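Why Do Snacks Come in So Many Different Packages?

Have you ever opened the cupboard looking for something to eat and found a crinkly bag, a shiny wrapper and a little packet all squashed in together? Most of us tear them open and never give them another thought, but a wrapper has quite a lot of work to do!

Let's start with chips, because almost everybody asks about those. When you squeeze a new bag (gently, please) it feels puffy, like a small pillow. The puffiness is mostly a gas called nitrogen, which is already a big part of the air you are breathing right now. It helps the chips stay crisp, and it cushions them too, so they don't all end up as crumbs on the way to the store.

Chocolate bars have a different problem. Chocolate doesn't like light, or damp, or strong smells, and it will soak up the smell of an onion if you let it. So it gets a snug wrapper, often with a crimped end. Crimped means pressed into tiny folds, and if you run your fingernail along one you can feel the ridges.

Tissues and wet wipes need packages as well, even though you can't eat them. Wipes have to stay damp, so their packs are made to keep the water in, and if you leave one open overnight you will have a very dry and disappointing wipe in the morning.

Now for something to try at home. Ask a grown-up for a basket and a few packages from the kitchen, and spread them out on the table. Feel each one, listen to it crinkle, and decide which would go at the bottom of the basket and which on top. Heavy things like drinks go down first, and chips go in last of all!

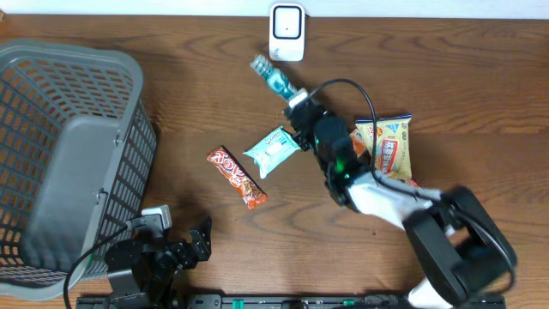
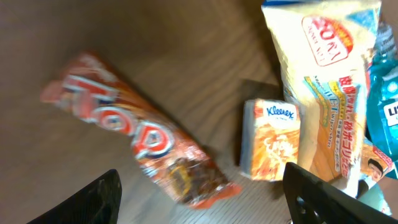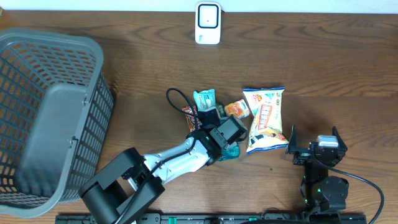
Madalena Guerreiro: We tried the basket game in January with my two, and it kept them busy for 60 minutes, which is a record in our house. My son wanted to know why the chocolate wrapper was shiny on the inside, so maybe you could explain that one next?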